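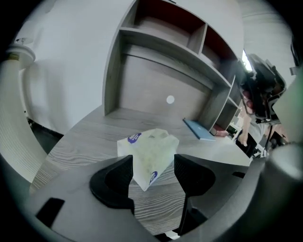
A crumpled paper napkin with two small blue logos.

Raid timers are too short, and Zinari should stop pretending otherwise

2 June 2019

I have played Broltilitz since the open beta. I have 1,159 hours in it, most of them with the same small guild, and I still can't tell a new player with a straight face that they should bother with the Thygesen raid. The fights are good. The timer ruins them.

For anyone who hasn't got that far, Thygesen opens once you reach level 54. You go in with a party of eight and you get 20 minutes from the moment the first gate drops. If the last boss is standing when the clock runs out, everyone is sent back to the harbour with whatever dropped along the way, and your weekly key is gone. The key is the part that bothers me most.

Before the August patch the timer was there but you kept the key on a failed run. People grumbled about it and got on with things. You could take a couple of weak players through, lose, talk about what went wrong and go again. Our guild taught most of its healers that way. Since the patch a failed run costs you the week, so nobody wants to carry a learner, and the party finder is full of listings asking for proof of a previous clear.

Gavin Kinnear, who runs our guild and has more patience than I do, thinks the change was meant to slow down the gold farmers. He may be right. Thygesen used to drop Wastness shards worth up to 800 gold each, and there were parties running it all day for nothing else. But the farmers are the best-drilled players on the server. They finish with minutes to spare and never lose a key. The change landed on everyone else.

The other defence I hear is that the timer makes the raid exciting. Ingvar Snorradóttir made that case on the forum last month and made it well. Her point was that without a clock, parties would clear one room, wait for every cooldown to come back, then clear the next. I remember the beta, when there was no clock, and she's describing it accurately. It was dull.

So keep a timer. I would put it on each boss and leave the walking between them alone. At the moment a party that takes a wrong turn in the flooded section loses the run there, and then has to spend the rest of it finding that out. A boss timer tests whether you know the fight. The current one mostly tests whether you have memorised the map, or have somebody in voice chat who has.

Then give the key back on a loss. If Zinari is worried about the shards, cap the shards. They already cap fishing rewards by account, so the system exists. It would annoy the farmers for a week or so and then they would move on to something else, as they did when the mining nodes were changed.

I don't expect much of this to happen before the next expansion. The last developer post talked about mounts and a new dye colour, and raids got one line at the bottom. Our guild has stopped scheduling Thygesen in the meantime. We do the old Wastness dungeon instead - no timer, poor loot, and last week we had three new players along who stayed until the end.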